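Open Day at the Clullent Workshop, Flevasdale

Avton opened its Clullent workshop to visitors one afternoon in July. Groups of 12 went through at a time, and each group got 20 minutes at the bench where a robotic arm is being set up for work on old desktop computers. The day was free – tea and biscuits were in the front office.
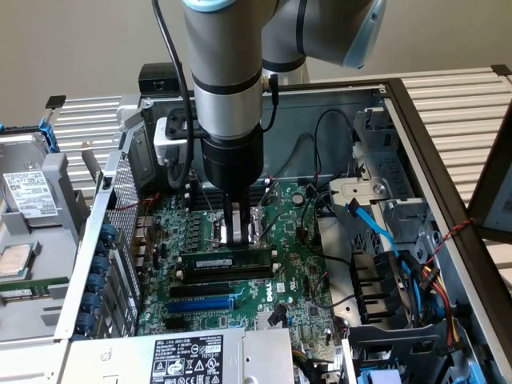
The arm over the processor socket, with the case on its side.

Most of the questions were about the socket. Staff said processors are worth recovering whole, and the arm has to come straight down on them or the contacts underneath can be bent. The program for this model of case took 3 attempts to get right, and there are 2 more models to do before the end of the year.
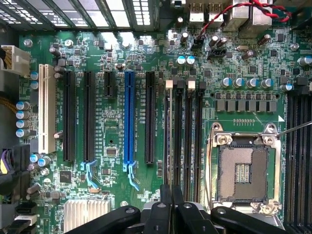 Looking down on the board from the gripper, load plate open and the memory slots beside it.

Visitors could also watch the view from the wrist on a monitor at the end of the bench. Several people from the Sun repair group stayed for a second session to compare notes on tools and to ask about laptops, which the workshop doesn't take yet.

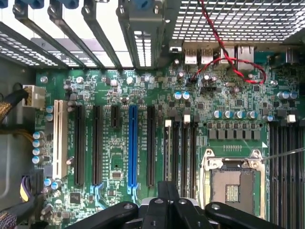 One visitor wrote afterwards that the talk was good but too short, and asked whether the next open day could run into the evening for people who work in town. Avton says it will look at a 6 pm session.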